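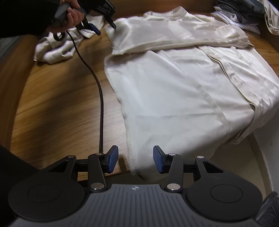

Home | Notebook | Methods | People | Contact

Thursday, shrinkage and finishing, cotton

Second wash series started 9:20. Farthorpe cotton only this time, the Lalcombe lot is still not in. Cut 20 strips along the warp, marked each with laundry pen at 200 mm, two lines, measured between the inside edges. Last series I measured to the outside on half of them and had to throw those out.

Bath at 50 C, detergent at the same dose as February. Strips 1 to 10 flat dried, 11 to 20 line dried. Three cycles, measure after each.

After cycle one the flat dried strips were short by 3 mm on average. Line dried looked better, but they had been hanging under their own weight, so I'm not trusting that until they've been pressed. Strip 14 lost its pen mark. Use thread next time.

Jinfeng Lu asked if the cut edges were taking up length as they fray. Possible. For the next set I'll overlock the short ends and keep a few raw to compare.
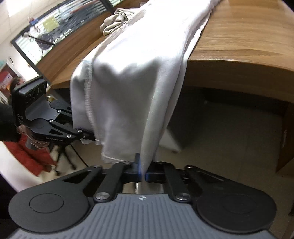 White cloth over the edge of the desk, frayed at the lower corner.

The Thorlacius method sheet says to condition overnight before the first measurement. I gave them two hours. Redo the baseline on a spare set from the same bolt and see if it moves.

To do: order pen or thread, ask Ernasbridge about the bolt number, descale the bath.

Filed under: Textiles, Wash tests
Print this entry | E-mail this entry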